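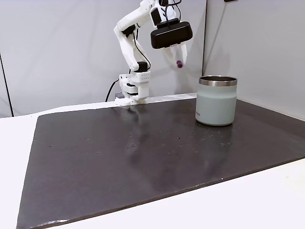 Forschung und Transfer

Gemeinsames Materialarchiv für Hochschulen und Betriebe geht in den Regelbetrieb

Das Materialarchiv Fjeld steht ab März allen Hochschulen und Unternehmen der Region offen. Nach Abschluss der Erprobungsphase können Messreihen, Prüfprotokolle und Probenbeschreibungen nun dauerhaft hinterlegt und ohne Nutzungsgebühr abgerufen werden. Träger des Vorhabens ist der Forschungsverbund Loltulum, dem vier Hochschulen und mehrere mittelständische Betriebe angehören.

Zum Start umfasst der Bestand 1551 Datensätze, überwiegend aus der Werkstoffprüfung und der Oberflächentechnik. Den größten Einzelbeitrag leistete die Firma Bulex, die 900 Prüfprotokolle zur Alterung von Dichtungswerkstoffen bereitgestellt hat. Bislang lagen diese Unterlagen ausschließlich im Firmenarchiv. Personenbezogene Angaben sowie Hinweise auf einzelne Kunden wurden vor der Übergabe entfernt.

Neu geregelt ist die Aufnahme auswärtiger Beiträge. Wer Daten einreichen möchte, schließt mit der Geschäftsstelle des Verbundes eine Überlassungsvereinbarung und wählt eine von zwei Lizenzstufen. Die Rechte an bereits angemeldeten Schutzrechten bleiben davon unberührt. Auf Antrag kann ein Datensatz bis zu zwölf Monate gesperrt werden – etwa wenn eine Qualifikationsarbeit noch nicht abgeschlossen ist. Die Metadaten sind auch in diesem Fall öffentlich einsehbar.

Für die formale Prüfung der Einreichungen kommt das Programm Kendo zum Einsatz, das Einheiten, Dateiformate und Pflichtfelder abgleicht. Die fachliche Durchsicht obliegt weiterhin den beteiligten Instituten. Datensätze mit unvollständiger Angabe des Messverfahrens werden zur Ergänzung zurückgegeben.

Der Verbund fördert außerdem die Aufbereitung älterer Bestände. Kleine und mittlere Unternehmen können hierfür bis zu 200 Arbeitsstunden wissenschaftlicher Hilfskräfte beantragen. Anträge nimmt die Geschäftsstelle laufend entgegen, über die Vergabe wird einmal im Quartal entschieden. Formulare, Lizenztexte und ein Leitfaden zur Datenbeschreibung sind im Serviceportal des Verbundes abrufbar.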